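Print this page | E-mail this page

Ticket 345: Series order wrong and chapters missing after import (The Gidari Cycle)
Status: Open, waiting for reply
Product: Zirer reading app, desktop and tablet
Opened: January 29, 2023

Problem

I bought the complete Gidari Cycle as one e-book bundle from the Visitz store. It is a fantasy series of six novels, and the bundle also has a book of short stories and a glossary. After I imported the bundle to Zirer, the novels are in the wrong order on my shelf. The fourth novel is shown as the first, and the prequel stands at the end. I know that some readers like to begin with the prequel, but I want the order of publication, as it is printed in the list at the front of every volume.

The second problem is more serious. In the third novel, the table of contents goes from chapter 23 directly to the epilogue. The printed edition has more chapters between them, and it is the part with the siege, so I noticed it very fast.

What I expected

The novels in the order of publication, the stories after them, and all chapters in the table of contents.

Steps I tried

1. I removed the bundle from the shelf and imported it again. The order was the same wrong order. My bookmarks were lost, so please put a warning on the remove button.

2. I sorted the shelf by "Series number." Now the short stories came first and the novels did not move. When I opened the details of each book, I saw that the field for the series number is empty in all of them except the fourth. I think this is why the fourth goes to the top.

3. I typed the series numbers by hand. On the desktop the order became correct. On the tablet it stayed wrong, also after I pressed "Sync now" and waited one evening.

4. I signed out on the tablet and signed in again. The order was correct until I opened one of the books. When I closed the book, the fourth novel was again at the top.

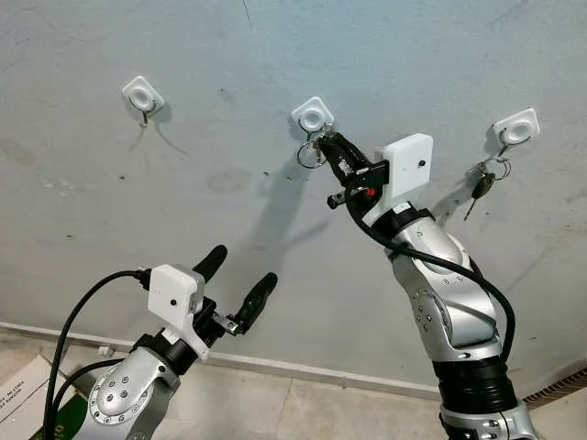
5. I opened the third novel and searched for a sentence that I remember from the siege, where the old mapmaker refuses to leave the tower. The search found it, on page 181. So the missing chapters are inside the file, but the table of contents does not know them. If I turn the pages one by one after chapter 23, I can read everything without a gap.

6. I downloaded the third novel alone, not as part of the bundle. In this file the table of contents is complete. I compared the first lines of several chapters and the text is the same.

Other information

The name of the second hero, Sæther, is shown correctly in the text. In the character index it is written with a small empty box in place of the "æ," and a tap on it does nothing. Other names in the index work well. I do not know if it belongs to the same problem. If you prefer a separate ticket for it, please tell me and I will write one.

My other fantasy books, also those from Visitz, keep their order on both devices. I have only this one bundle, so I cannot test with another one.

Questions for support

Can you repair the table of contents in the bundle, or should I keep the single file of the third novel next to it? I would not like to have the same book two times on the shelf.

Does the tablet read the series number from the file, and not from what I typed? If yes, is there a setting to change this?

Can my lost bookmarks be restored? They were mostly in the first two novels, at the songs and the family trees.

Update from customer

I have now tested the tablet with the sync turned off. I typed the numbers again, opened two of the books and closed them, and the order stayed correct. With the sync turned on, it changed back when I closed the first book. I leave it off until I hear from you.

Print this page | E-mail this page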